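Rules for robots that handle coins

I have now read the Lumness good practice guide twice, all 27 pages of it, and I still couldn't tell you what a person setting up a small robot cell ought to do differently on the morning after reading it. It is very firm that you should "consider the task". It tells you to consider the operator too, and the environment, and on page 13 to consider whether you have considered enough.

My interest is narrow. I look after cells that pick up small, shiny, overlapping things, and coins are the worst of the lot. The guide gives them one paragraph, under "irregular goods". Coins aren't irregular. They're all but identical, they slide over each other, and they throw light back at whatever is trying to look at them. 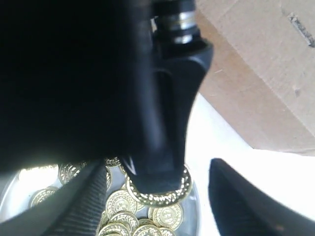 Gold-coloured coins in a round dish, seen from the gripper.

Look at the rim of that big one and tell me where you'd write down the "clear approach path" that section four wants recorded for each pick. Idris Maddocks, who helped draft section four, told me in June that it was meant for boxed goods and somebody widened it at the last minute. Fine, but then say so. As it stands, an auditor can fail you for it, and Gijs Groen at Fothergill has had exactly that happen.

The part I do like is on shared workspaces. If two arms can reach the same bit of table, the guide wants one named stop that halts both, and it wants the handover written out in plain words, including who moves first and where the other one waits.
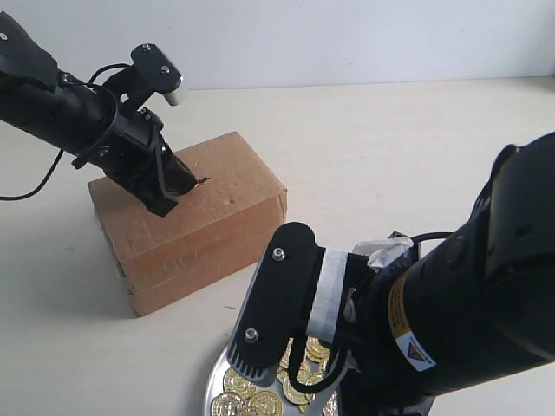

I'd go further and ask for the waiting position to be marked on the drawing, with the cable slack included. Cables get left out of every reach envelope I have ever been handed. Sheila Ackroyd raised this at the Brokusthorpe meeting and was told it was "an installation matter", so it went nowhere.

Then there's the test figure: 511 cycles without a fault before sign-off. Why 511? I asked, and the answer was that it came across from the old Zultach checklist. Reece Holroyd thinks it was a typing error that stuck. I'd sooner see 20 runs with the lights changed and the pile stirred between each one.

Comments on the draft go to Omolara Ibrahim. I've sent mine, mostly about section four.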